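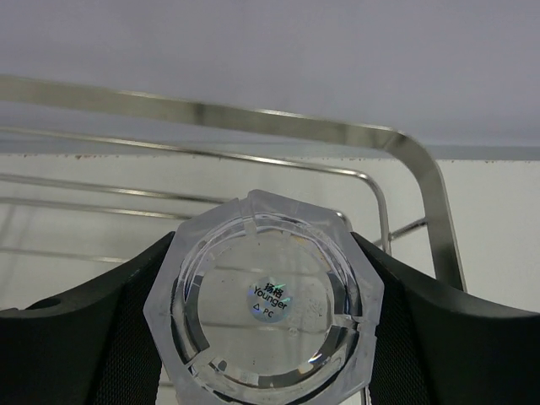
Figure 1. Clear plastic lid with an octagonal rim, a circular recessed ring and a round holographic sticker at the center.

3.2 Lids and closures

Clear lids were the most difficult group to sort in the household packaging sample. The sample held 792 separate pieces, collected in January from homes in the Skodton area and stored dry until they were examined. Lids that came in still attached to a container were taken off and entered as separate pieces, with a note linking the two records.

Shape was recorded first. We used the outline of the rim as seen from above, and the outline of the inner ring or wall was entered in a second field. The two often differ. The lid in Figure 1 has a straight-sided outer rim and a round inner ring, so it was entered as "octagonal, circular." Under the older Carrillo scheme, which has one field for shape, sorters had to pick one of the two, and a lid like this could end up in either group depending on who handled it.

Molded details were recorded next. Small tabs and notches near the ring can help match a lid to its container, and they also trap food. Pieces with these details were rinsed a second time before weighing. Seams were noted if they could be seen without a magnifier but were not used for grouping, as they were hard to make out on scratched pieces.

Stickers and labels were left in place for the first weighing. On clear lids a sticker is often the only part that is not see-through, and it is easy to miss when it is small. The holographic type in Figure 1 was entered under "decorative or security label, metallic look." We did not try to tell the two uses apart. Paper labels were entered separately. After the first weighing, all labels were peeled off by hand with a flat plastic scraper, and the lids were weighed again. Labels that tore were soaked overnight in warm water with Pulura cleaner, and the remaining glue was rubbed off with a cloth.

Clarity was judged by eye against a printed line card placed under the lid. Three grades were used: clear, slightly frosted and cloudy. Two sorters graded each lid on their own, and they disagreed on 11 pieces, all of them between the first two grades. These were graded again in daylight near a window, and the second result was kept. Bright reflections from curved walls caused most of the trouble, so later grading was done on the flat part of the lid only.

After grading, the lids were packed flat in Flostex bags, with a paper slip giving the record number. Nested lids were pulled apart before packing. Cracked lids were kept if more than half of the rim was present. The matching containers are covered in Section 3.3.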